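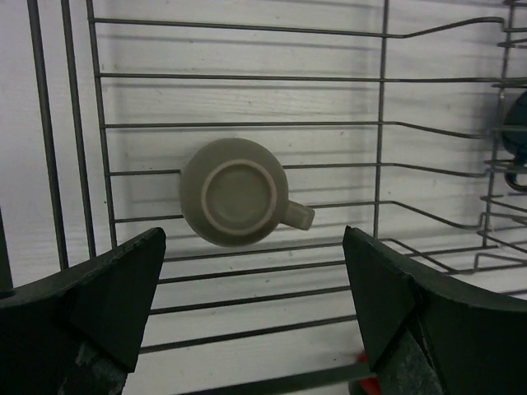 The wire dish rack on the white boards.

Beans! I have been wanting to write this one since February, when I finally used up the last can in the cupboard and decided I was going to learn to cook dried beans properly, every kind I could find, until I stopped being scared of them. I'm now so far into it that my sister has asked me to please talk about something else on the phone, so you get it instead.

I should say that I grew up with canned beans and I still like them. My mother made a three-bean salad with bottled Italian dressing that I would eat right this minute. But dried ones always seemed like a project. You had to plan, and you had to remember the night before, and the two times I tried it in my twenties I ended up with a pot of little pebbles at nine in the evening and ordered a pizza.

Then last fall I had dinner at Olaia Palacios's place. She made a pot of black beans, very plain, with an onion and a few bay leaves, a lot of olive oil, and some cabbage on the side. That was dinner! I had three bowls. The broth was almost purple and so thick it stuck to the spoon, and I kept waiting for her to tell me about the ham bone or the stock or whatever was in there. She said it was water. I asked her to write it down and she laughed and said there was nothing to write, put them on the stove and stay home.

So I stayed home. Here's where I've gotten to.

Soaking. I soak most of the time, overnight, with salt in the water, a good spoonful. I know people argue about it. I was told my whole life that salt makes the skins tough and I have not found that at all, mine come out softer and they taste like something all the way through. If I forget, I just cook them from dry and eat later. Black beans don't seem to mind either way. Chickpeas mind a lot.

The boil. This was the thing I'd been missing. I used to bring everything up to a timid little simmer and leave it there because I was afraid of breaking them. Now I let the pot go hard for ten minutes at the start, really rolling, and then turn it way down with the lid a bit open. If you're cooking red kidney beans you need that boil anyway, they can make you sick if they're only ever kept warm (so please don't put raw ones straight in a slow cooker). After that it's done when it's done. My fastest pot was 40 minutes, small white beans, and I almost missed it because I'd gone out to sweep the steps. My slowest was a bag of chickpeas that had been in the pantry through two apartments, and I gave up on those and made hummus out of what was willing to mash.

Which brings me to age. Old beans are the whole problem, I'm convinced! All those years I thought I was bad at this and I was cooking beans old enough to go to school. There's a stall called Sasik at the Monday market that sells them loose out of big sacks, and the woman who runs it can tell you which ones came in this season. She talked me into a speckled one called Cukus that I'd never heard of, fat and cream colored with dark red splashes. The splashes fade in the pot, sadly, but the inside goes like chestnut. I bought a small bag, went back the next week for a big one, and now I'm on the list for the next crop. I'm on a bean list. I told everyone at work.

What goes in the pot. I've tried all sorts and I keep coming back to half an onion, a couple of garlic cloves that I don't bother peeling, bay, and more olive oil than feels right. A carrot makes everything sweet, and I like it with white beans and not with black. A piece of parmesan rind is wonderful but it will weld itself to the bottom, so stir. Tomatoes and vinegar and lemon wait until the beans are soft, since acid really does hold them back. I learned that one with a chili that was still crunchy at bedtime.

And save the broth! Please! I poured it down the sink the first few times and I think about that more than I should. Cook rice in it. Thin it out and boil little pasta in it. I had a mug of it standing up at the counter at four in the afternoon with black pepper on top and it was the best part of that day.

A few things I've been making, if you want somewhere to start:

Beans on toast, the grown-up kind. Rub the toast with garlic, ladle on white beans with enough broth that the bottom goes soggy, then oil and flaky salt. I have this for breakfast.

Black beans Olaia's way, which is in the paragraph up top and that's really all I know. I serve it with cabbage too, cut very thin with lime and salt.

Chickpeas roasted until they rattle. Dry them well on a towel first, then a hot oven, and put the paprika on at the end or it burns. They're never as crisp the next day. I've stopped trying to have any left the next day.

Big Cukus beans baked with tomato, onion and dill, until the top ones are a bit leathery. This takes most of an afternoon and makes the whole stairwell smell good. My neighbor across the hall on Dawber Street came over to ask what it was and went home with a jar.

They freeze well, by the way. I put them up in their broth in old yogurt tubs and leave some space at the top. Label them. Frozen black beans and frozen blackberry sauce look a lot alike, and I will be hearing about that pancake morning for some time.

Next up I want to try lima beans again. I hated them as a kid, the gray kind from the cafeteria, but the lady at Sasik says a big dried lima is a different animal and to cook it slower than I think I should. I've got a bag soaking right now. I also have one more recipe to type up, a soup with beans and sour plums that a reader sent in after the cabbage post, and I've made it twice already and keep eating it before I can measure anything. If you've got a family bean recipe, send it over, I mean it, even if it's only an onion and some water.

Filed under: Kitchen, Slow Food, Things I'm Excited About

Recent posts
Cabbage, All Winter Long
The Bus to Brekoleck and What I Ate There
Four Soups for a Cold Apartment
I Finally Like Buckwheat
Library Haul: Cookbooks With No Photos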